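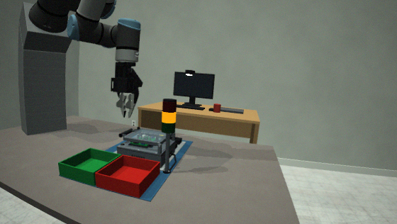

Figure 4. Workstation with electronic test fixture, rendered view.

4. Results

4.1 The corpus of handover notes

The material consists of 1298 shift handover notes written over 21 weeks at three plants, referred to by the names of the towns in which they stand: Clirorholm, Allwood and Ascombe. All three plants build and test small electronic assemblies in two shifts. A note was included if it was written by the outgoing shift, addressed to the incoming shift, and referred to at least one station on the floor. Notes that held only a signature were kept in the corpus but left out of the analysis of wording in Section 4.3.

The plants differ in the form they use. Clirorholm keeps a bound logbook with a blank page for each shift. Allwood uses a single printed sheet with fixed headings for stock, faults, test results and visitors. Ascombe moved from a logbook to the Shawky form shortly before the study began. The Shawky form has one row per station and two columns, the first for the state of the station and the second for what the reader is expected to do. The second column is never preprinted, and writers may leave it empty.

Notes were copied by hand into a common file. Spelling was left as found. Abbreviations were expanded only where at least two readers from the same plant agreed on the meaning, and the original was retained in a separate field. Crossed-out words were transcribed where legible and marked as deleted. Drawings occur in a small number of the Clirorholm notes, nearly always to show which position in a tray or on a shelf is meant, and were recorded as present or absent.

4.2 Open items

An open item was defined as any matter that the note itself presents as unfinished. This covers faults still under repair, batches held for a decision, parts on order, and questions put to another person and not yet answered. It does not cover routine work left at the end of the shift in the ordinary way. The distinction was not always easy to apply. A line such as "tray 2 half done" was treated as routine, while "tray 2 half done, see me" was treated as open.

On this definition, 393 notes contain at least one open item. Faults form the largest group at Clirorholm and Allwood. At Ascombe the largest group is held batches, which may reflect a local rule that any batch with a repeat failure at test is set aside until a second person has signed for it. The rule predates the new form.

What happened to an open item was followed through later notes. An item was considered closed when a later note stated that it was finished, or when it was replaced by a different statement about the same station that could not be true if the item were still open. Items that simply ceased to be mentioned were coded as dropped. We stress that a dropped item is a property of the written record. The work may well have been done, and in several cases the maintenance file shows that it was.
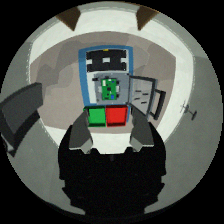

Anisa Wijaya, commenting on an earlier draft, argued that the term "dropped" is too strong, and that a shift which finds a fault already repaired has no cause to write about it. In her view silence in a handover note should be read as the normal case, and only an item that reappears after a gap should be taken as evidence that something was lost. We accept the first point in part. The term has been kept for consistency with the coding manual, but items that reappeared after a gap are now reported as a separate class, called resumed items.

Resumed items turned out to be the more useful class. They are found at all three plants and they share a pattern: the first mention names the station and the symptom, the gap covers one or more changes of crew, and the second mention is written as if the fault were new. The second writer seldom refers back to the first. In the Clirorholm logbook the two entries are sometimes only a few pages apart. A reader who turned back would find the earlier one, but the interviews suggest that turning back is rare except after a stoppage. Most readers look at the last page and at nothing else.

The Allwood sheets show the same pattern with one difference. Because each sheet is filed when the next is started, the earlier mention is no longer on the floor at all when the second is written. Two supervisors had dealt with this by keeping a private list, one in a notebook and one on the back of a calendar. Neither list was passed on when its owner was away.

4.3 Wording

Notes are short. The longest single entry for one station runs up to 59 words, and most are far below that. Verbs are often missing altogether. Three types of sentence account for nearly all entries: a state ("lamp out on 3"), a past action ("changed lamp on 3"), and a request ("change lamp on 3 when stores open"). Requests were further divided into those that name a person or role and those that do not.

The choice among these types depends strongly on the form. The blank page favors states and past actions, mixed in the order in which they came to mind. The printed sheet favors states, and its headings lead writers to enter something under each even where there is little to say. The entry "ok" is the most frequent entry in the Allwood material. It is also the hardest to interpret, as it may mean that a station was checked, that it ran, or that the writer had no reason to think about it.

At Ascombe, where the second column asks for an action, requests are more common and more often name who should act. The empty second column is itself informative to readers there. Several of those interviewed took it to mean that nothing was needed, and one complained that this was a guess — the writer might just as well have been in a hurry to leave.

Location words deserve separate mention. Writers say "left bench," "back rack" or "the far one" with no fixed point of view. Within a crew this causes little trouble. Between crews it does, and some of the drawings in the logbook are best explained as attempts to repair it. Plants that number their stations do not escape the problem entirely, as people who have worked there for long enough go on using the old names, and the notes mix both systems, at times in a single line. 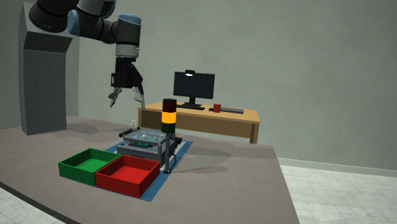

4.4 Spoken and written handover

All three plants allow for a short overlap between shifts. Its use varies. At Clirorholm the two supervisors walk the floor together and the note is written before the walk. At Allwood the note is written during the talk, usually standing up, with the sheet on a clipboard. At Ascombe the overlap is often taken up by the count of finished goods, and the note carries more of the load.

It would be reasonable to expect longer notes where less is said aloud. The data do not bear this out. Ascombe has the least talk and, apart from a few long entries on held batches, notes of much the same length as the others. What differs is the share of entries that can be acted on without asking a further question. We asked readers at each plant to mark the entries they could act on, using notes from their own plant with the dates removed. Readers at Ascombe marked more of them than readers elsewhere. The task favors the form in use there, because it asks for exactly what the second column asks for, and the result should be read with that in mind.

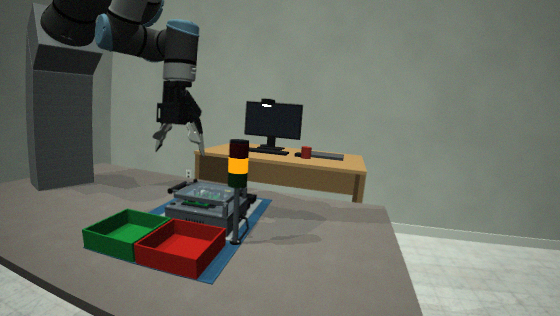

A second caution concerns the notes written before the walk at Clirorholm. Supervisors there described the note as a reminder to themselves of what to say, and a good many entries make sense only on that reading. An entry such as "tell about the relay" carries no information for a reader who was not told. Counting it as a poor note would be unfair to the practice it belongs to. It is nonetheless the only trace left for the shift after next, and for anyone who comes back from a week away.

Corrections to notes were also examined. They are few, and most are made by the original writer in the same sitting. Corrections by the incoming shift occur almost only in the logbook, where there is space in the margin. The printed sheet has no margin to speak of, and the Shawky form was filled in by the outgoing shift alone during the period studied. A third column for the reply of the incoming shift was added at Ascombe on February 4, 2025, after the last note in the corpus, and is not covered by the present analysis.

4.5 Differences between writers

Within each plant the variation between writers is at least as large as the variation between stations. Some supervisors write an entry for every station on every shift. Others write only when something has gone wrong. Readers knew these habits well and allowed for them, so that the same blank line was read as reassuring from one writer and as a possible oversight from another. When a substitute wrote the note, readers reported more follow-up questions, although the notes themselves did not differ in length or in the number of open items. We return to the reading of blank entries in Section 5.2.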